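From: Lesia Skoryk
To: Ellness Touch League list
Date: 2020-07-07
Subject: Re: [ellness-touch] Restart fixtures and the squad size rule

Hi all,

Answers to Harish's message are below, with his text left in so people can follow it. I have also added the field notes for Prurketti, which several captains asked for. Bathroom first. 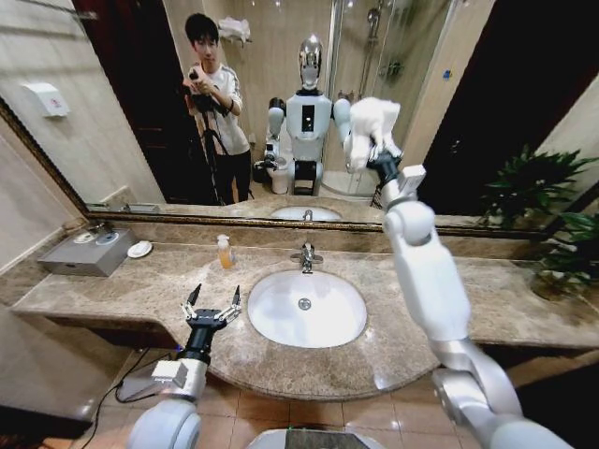
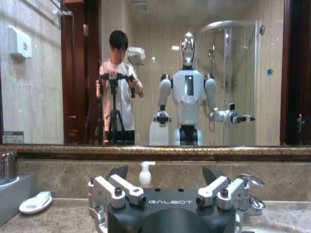

The mirror and the counter are in the bathroom at Prurketti.

1. Fixtures

Harish Pandey wrote:
> Can someone confirm whether we are playing the full
> schedule or a short one? My team was told at the end of
> last season that each side would meet every other side
> twice. The draft that went out on the list only has us
> playing Tuvby once, and it has us playing them away.
> Half of my players don't drive and the Tuvby field is not
> on a bus line. If it is only one game I would like it to be
> at Prurketti, or at least to have it moved to a weekend.

It is the short schedule. Every team plays every other team once, and then there is a finals day. We lost the spring, and the fields have to be handed back to the soccer club when their season starts, so there is no room for a second round.

Your game against Tuvby is away because you had them at home in the last game played before the stop. That is how all the single games were assigned. I asked Rajkumari Rana, who is captain at Tuvby, and she is fine with a Saturday morning as long as it is settled before the final version goes out. Please write to her directly and copy me. If I don't hear from either of you, the weeknight stands.

2. Squad size

> Second question. The rule sheet says a squad can have
> 5 players added after the first game. The old sheet said
> 3. Which one do we follow? We have people who still
> haven't decided if they are coming back, and I don't want
> to turn up and have a try disallowed because somebody
> was not on the right form.

Follow the new sheet. You can add five after your first game. Added players need to be on the form by noon on the day before they play. They can't move from one team in the league to another once they have taken the field, and that part has not changed.

No try gets disallowed over the form. If an unregistered player takes part, the other captain can raise it at full time and the game is recorded as a loss. It happened once last year, and I would prefer not to deal with it again.

3. Referees

> Last thing. Are teams still supplying referees? We had
> to do it 2 weeks in a row last season and the team after
> us did not do it at all.

Yes, teams still supply them. The duty team is now printed next to each game in the fixture list. Vivek Solanki is keeping the roster, and if your team can't make its slot you need to find the swap yourselves and then tell him. A team that misses a duty starts its next game one touchdown behind. Myung-ja Um has offered to run a short session for anyone who has not refereed before. It covers the rollball, the offside line and the dummy half being caught in possession, since those three cause most of the arguments.

4. Field notes for Prurketti

The near field is open to us again. The far one is still being reseeded, so stay off it, including for warmups. The sideline on the road side has been moved in and the subs box is now on the opposite side from where it was. Bring your own balls. The two league balls are for games only and go back in the bag at full time.

The gate code has changed. I will send it to captains and not to the whole list.

5. Fees

The league fee is 900 per team for the short season. Lưu has paid and so has Tuvby. Everyone else, please pay before your first game. If you paid a deposit in the spring it comes off that amount, and Vivek can tell you what he has down for you.

Corrections to the fixture draft should come to me by the end of the week. I already know that Lưu is listed twice in the third round.

Lesia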